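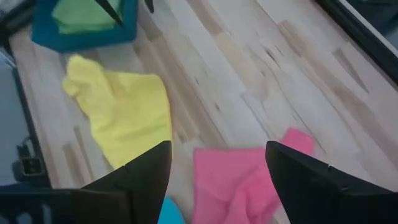

工单标题:毛巾入筐任务,右腕相机画面与夹爪状态错位,部分示教数据无法入训练集
提交人:Teresa Veloso
处理人:Deolinda Godinho
项目:Skukasari
工位:Sitau
优先级:中
状态:已解决,待复查

问题描述

3/17/26 当班采集毛巾入筐示教,计划 325 条,实际录完 325 条。上传后校验脚本报警,其中 57 条被标为“动作与图像不同步”。回放时能看到,右手夹爪的开合读数已经到闭合值,右腕画面里两指还张着,粉色毛巾还在两指之间没有夹住。俯视相机的画面和关节读数对得上,只有右腕这一路滞后。

任务设置:桌上散放超细纤维毛巾,颜色有黄、粉、绿等,目标容器为蓝绿色筐。双臂操作,每条从松开状态开始,到毛巾全部入筐、双手退回为止。毛巾每条开始前重新抓乱,不许叠。

已自查

重启采集程序,无变化。
换右腕相机的 USB 线,无变化。
左腕相机同时段数据正常。
桌边夹具和相机支架未松动。

处理记录

Deolinda Godinho:
收到。请把被标记的条目编号发我,另外导出右腕相机的原始时间戳,不要用对齐后的。

Teresa Veloso:
已放到共享目录。编号最小的是 268,从 268 到最后一条基本都有问题,268 之前只有零星几条没过校验。

Deolinda Godinho:
看了时间戳。268 之前右腕延迟稳定,之后逐条变大,到最后几条超过 100 毫秒。校验阈值是 100,但没超阈值的那部分也在漂,不建议直接用。问一下,267 和 268 之间停过没有?

Teresa Veloso:
停过。中间换操作员,顺便给右腕相机重新插了一次。插的是机柜正面的口,原来那个口在背面。

Deolinda Godinho:
正面的口和左腕相机走同一个集线器,两路同时开满帧率,带宽不够,驱动会排队,缓冲越积越长。请按下面做:

1. 停采集程序,右腕相机插回背面原来的口。
2. 在配置里把右腕的缓冲帧数从 8 改为 1。
3. 重新录 3 条短的,每条只做夹爪开合,不碰毛巾。
4. 把这 3 条单独跑一遍校验,日志贴回工单。

Teresa Veloso:
做完了。3 条全部通过,右腕延迟没有再往上走。随后用黄色毛巾录了一条完整的,回放时两指闭合和读数一致。

Deolinda Godinho:
可以恢复采集。268 到 325 这一段全部剔除,不做后期平移。漂移量每条不一样,平移之后抓取那一瞬间还是对不准,学出来的策略会提前合爪。268 之前没过校验的几条我逐条看了,是操作员中途松踏板造成的,一并剔除。

Teresa Veloso:
明白。补录的时候起始摆放要不要照原来的?

Deolinda Godinho:
不用照搬。筐的位置保持在现有范围内,毛巾散开放,彼此不要压住。之前的数据里粉色毛巾靠近右手的情况偏多,补录时把颜色换一换位置。已经有一条毛巾在筐里的起始状态也要录,标签写“部分完成”,不要和从零开始的混在一个文件夹。

Teresa Veloso:
好。标签表里目前没有“部分完成”这一项,麻烦加上。

Deolinda Godinho:
已加,刷新标注页面就能看到。采集程序也加了启动检查,两路腕部相机挂在同一集线器时会直接报错,不再允许开始录制。Szilágyi 工位的机柜接法相同,今天一起改掉。

遗留事项

机柜正面的口贴标签,注明不接腕部相机。负责人 Teresa Veloso。
补录条目全部通过校验后合并到主数据集,旧条目保留原始文件,只从训练清单里移除。
Evville 那边的工位尚未检查接线,检查结果另开工单。
缓冲帧数改动写入默认配置,7 月版本一起发布,在那之前新装的工位需要手动改。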